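Folding Practice: Final Report
Sedgwick Workshop Course, Nov 19, 2020

For our course project we studied something everybody does at home and hardly anybody looks at closely – folding a sweater! We started in August with 30 test folds on a bare table and loved it so much that we kept going until we had 1,109. 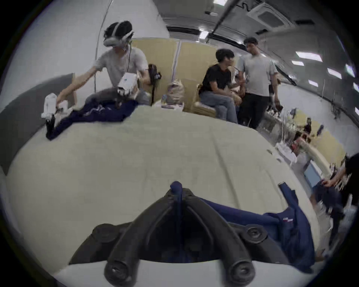
Navy garments on the cloth-covered table.

The cloth was our best idea. On a pale cover, dark knitwear shows its outline well, and you can find a sleeve that has slipped under the body. Sleeves took up most of our notes, because one bad sleeve spoils the whole fold.
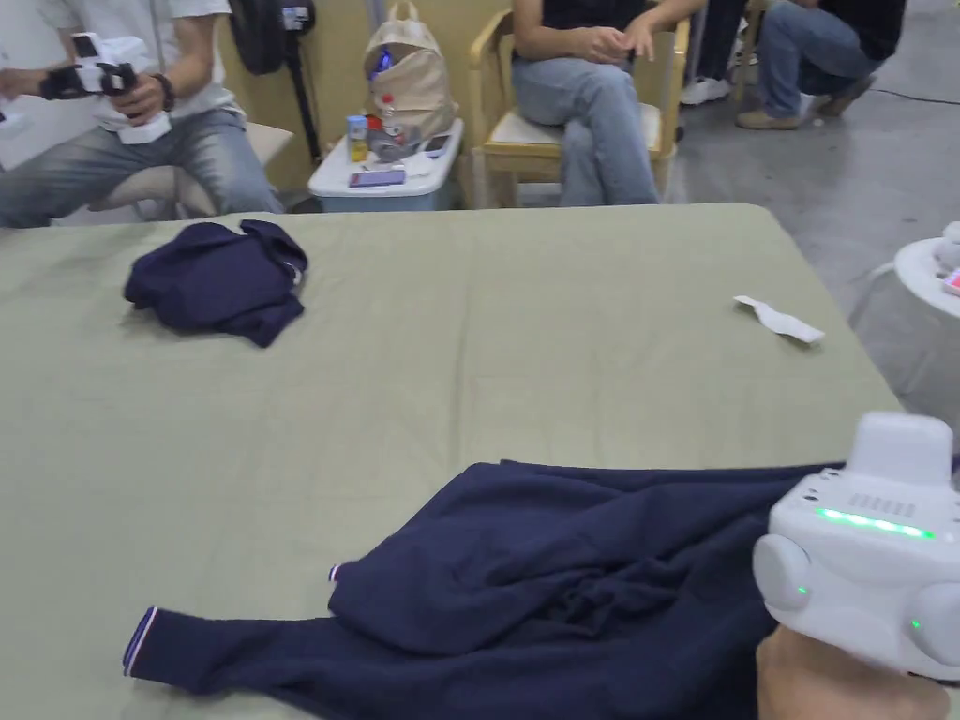
Junpei Noguchi

My favorite part was the cuffs. A striped cuff is a great landmark – find it, follow the sleeve up to the shoulder, and even a bunched-up sweater starts to make sense. Next term we want to try around 90 folds with thicker wool and a smaller table.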